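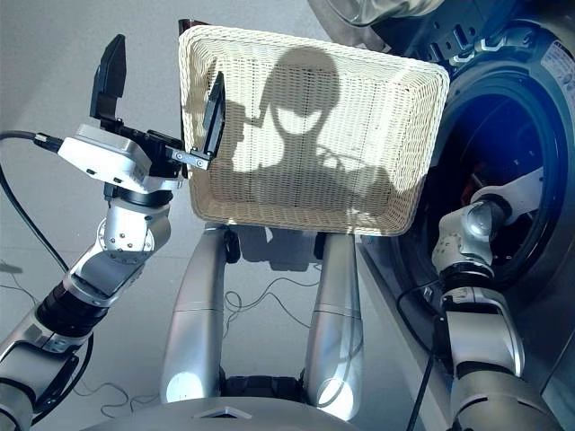 The cream basket, held up in front of the washing machine so you can see the weave on the bottom.

From: Mortimer Rosenthal
To: Dedville Basket and Cane list
Subject: Re: Washing a wicker basket, will it go wrong?

Hello all,

Lovely to see so many replies on this one, I only asked because I'd spilt fabric softener! It's the rectangular one with the rounded corners, cream all over, and I wanted you to see how tight the braid round the rim is, as Villanueva was asking whether it was braided or just wrapped.

Anyway, quoting the bit I'm answering:

> Mortimer, before you do anything wet, have a good look at the
> floor of it. If the weave is close and flat you can be fairly
> brave with a cloth and a bit of soap. If it's gappy, the dirt
> sits in between and you'll be at it all afternoon with a
> toothbrush. Whatever you do don't leave it soaking in the bath.
> I did that with my mother's log basket and the bottom dropped
> like a hammock. Also is it lacquered? Flick some water on it
> and see if it beads.
>
> Would you say it's worth keeping, or is it one of those you
> get for a couple of pounds and chuck?
>
> Villanueva

Right, so. I did the water flick and it beaded on the outside and soaked straight in on the inside, so I think somebody has varnished the bits that show and left the rest (typical). I'd had a vague plan to put the shower on it but I've gone off that idea now I've read about the hammock.

What I did in the end was hoover it first with the little brush, both sides, and you would not believe the fluff. Then a washing-up bowl of warm water with a squirt of soap, cloth wrung out nearly dry, and along the strands, never across. I did the floor in strips so I could keep track of where I'd been. The softener came off the rim quite easily but it had gone down into the corners and gone tacky, and for that I used an old nail brush and a fair bit of muttering. Took me over 2 hours with a tea break, though I was listening to the radio and not exactly rushing.

Drying is where I'd like some advice. I stood it on its end by the back door with the window open and turned it round every so often. It felt dry by bedtime but I left it the full 24 hours before I put anything in it. Was that overdoing it? It creaked a bit when I picked it up, which worried me, but it's stopped now.

As for whether it's worth keeping, yes! I paid 11 pounds for it at the Kamora sale in June and it has done socks and pillowcases ever since. It fits on top of the machine with the door still able to swing, and the last plastic one never did that, it stuck out and caught my elbow every single time.

One more thing while I've got you. I'd like to line it, as the peg bag snags on the inside. Has anyone bought the cotton liners from Clotora? They do them with ties at the corners but the sizes all seem to be for square baskets, and I can't work out how one would sit on rounded corners without bunching up. I could run one up out of an old sheet if somebody has a pattern, or even just a rough idea of how much to allow for the turnover at the top. I was going to guess at 10 cm but my guesses with fabric are not good.

Thanks again, and sorry for going on a bit,
Mortimer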